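Balogh clinic to open Friday skin and scar sessions

The Balogh skin clinic will start evening appointments for scar treatment in April, after patients said they found it hard to get time off work for repeat visits.

The sessions will run on Fridays from 3pm, with the last patient seen at 8pm. They will cover microneedling, silicone dressings and steroid injections for raised scars. Laser treatment will stay on the daytime list for now, as the laser room is shared with the mole removal service.

Emese Fekete, who manages the clinic, said the change had been under discussion since last summer. "A course of microneedling usually means coming in several times, and people were dropping out halfway," she said. "When we rang them to ask why, the answer was nearly always work or school runs."

The clinic sent a short survey to former patients in the winter. Of those who had stopped treatment early, more than 23 said they would have carried on if later appointments had been offered.

Attila Somogyi and Fares Moussa will run the new sessions between them. Dr Somogyi has worked at Balogh for six years and sees mostly surgical and burn scars. Dr Moussa joined in the autumn and has a particular interest in acne scarring on darker skin, where some treatments carry a higher risk of leaving dark marks.

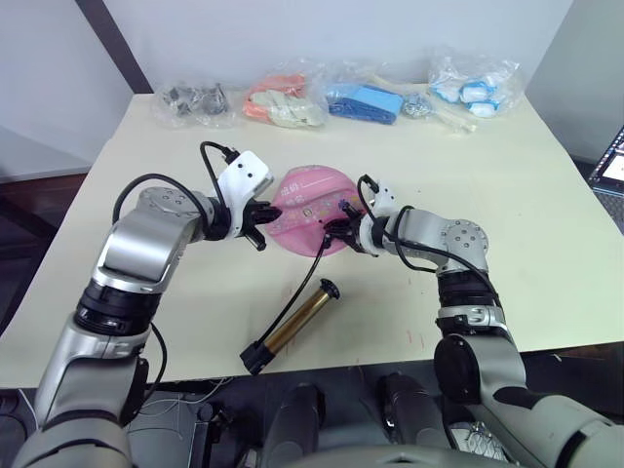

Two robot arms hold a pink plastic bag at a table.

New patients will need a first consultation before any treatment is booked. This takes half an hour and includes photographs of the scar, a check of current medicines and a talk about what can be expected. Anyone who has taken isotretinoin recently should mention it when they ring, and those who are pregnant or breastfeeding will be asked to speak to a doctor first.

Scars from surgery or injury will not normally be treated with needling until they have had time to settle. Dr Moussa said people often came in too early. "A red scar at two months can look quite different at a year. Sometimes the best advice I can give is to use sun cream, massage it and come back later."

Prices will be the same as for daytime visits. A course of three microneedling sessions can be paid for in one go or session by session, and patients who are already part way through a course can move their remaining visits to a Friday at no charge. The consultation fee is taken off the bill if treatment goes ahead.

Kálmán Farkas, who had treatment on a scar along his jaw last year, said he had used up most of his leave on appointments. "I work shifts, so I was swapping days with people every month. I would have taken a Friday evening straight away," he said.

The side entrance on the car park will be open during the evening sessions, as the main doors are locked at 6pm. Parking is free after that time.

Bookings open at the start of the month, by telephone or at the front desk. Online booking for the Friday sessions will follow once the appointment system has been updated.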